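Progress report, bench handling project, February
Prornwood site, for the Dollura program office

Short version first as I know the budget call is coming up. Table-clearing task is running, two-arm setup is up. We had one fault that matters, grip release on the left arm, and we stopped unattended running because of it. Details below, then what we need from you.

Object set is the same as last report: cube, plate, small white box, green block, juice bottle. Some of the work at the Prornwood table:

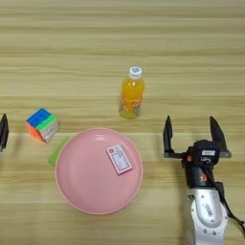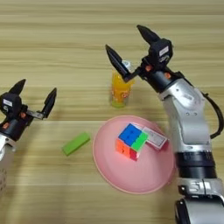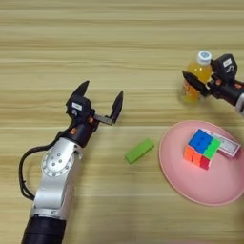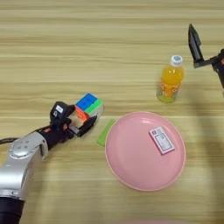 Two-arm table task, Prornwood. Last picture: cube held in the left gripper. The one before it: right gripper closed on the juice bottle.

WHERE WE ARE

564 runs logged this period. That is the full set we promised, so milestone 2 is met on volume. Not met on quality yet, see next part. Placing the cube on the plate is solid now. Green block is fine as long as it starts in open table, still poor when it's tucked against the plate rim. Box is slow but ok.

Bottle was the one I worried about and it has been the best behaved. Go figure.

THE FAULT

Left gripper dropped its hold mid-move. Happened 9 times over the period, always on the left arm, never the right. Fingers open with no open command in the log. First couple we put down to bad grasps and carried on, which was a mistake, we should of pulled the logs right away. When we did, the pattern was plain: commanded width stays closed, measured width jumps to full open, then the controller reports "ok" as if nothing happened.

What got dropped was mostly the cube, from low height. No damage. One drop was the bottle, with the left arm carrying it for a handover test. It fell on its side and rolled off the table. Cap held. Operator was outside the marked line, which is where the operator should be, but the bottle stopped well past that line. So I have written it up as a safety matter and not just a fault. Report went to the site safety desk the same afternoon.

Second thing, smaller. The stop button did what it should on the arms but the grippers kept power. That is how Villalobos wired it and it is in their drawing — we just hadn't read the drawing closely enough. For a dropped part it makes no difference. For fingers in the jaws it would. Being changed.

CAUSE, AS FAR AS WE KNOW

Not closed out. Best guess is the gripper cable on the left side. It has a wide loop at the wrist and when the arm reaches across toward the plate the connector takes side load. We can make the fault happen by hand, tugging at the connector with the arm parked: 6 releases in one sitting. After a brief power loss the gripper restarts and opens by default. That default is a setting and it was never changed from delivery.

What doesn't fit: two of the nine came with the arm nearly still. Could be the connector was already worn by then. Could be something else. Not going to call it the root cause untill the new cable has some hours on it.

DONE SO FAR

- No unattended runs. Operator present, hand near stop, every run.
- Restart default changed to hold position, both grippers.
- Speed cut for any move with the bottle in hand.
- Raised lip fitted on the operator side of the table.
- Controller now stops both arms if measured width and commanded width disagree.
- Dropped runs tagged in the log and kept out of the success count.

That last one pulls the success figure down compared with what I sent mid-period. The earlier number counted a few drops as completed because the cube happened to land on the plate. Please use the new sheet, not the old one.

STILL OPEN

New cable and strain relief on order through Cliltmont. They quote 9 working days. Villalobos to send a revised stop circuit drawing, chased twice, no date yet. Handover tests paused until both are in. Green block near the rim, no fix yet, trying a push-out move first and then the grasp.

WHAT WE NEED

Ok to move the handover milestone back one reporting period. Cost stays inside the current budget line if the cable is all it is. If the gripper itself has to go back for repair we'd need a loan unit and I would come to you seperately on that.

Also would like someone from your side on the call when Villalobos walks through the stop circuit. Mornings are best here, before 10 if possible.

Fault log and the new run sheet are in the shared folder under February.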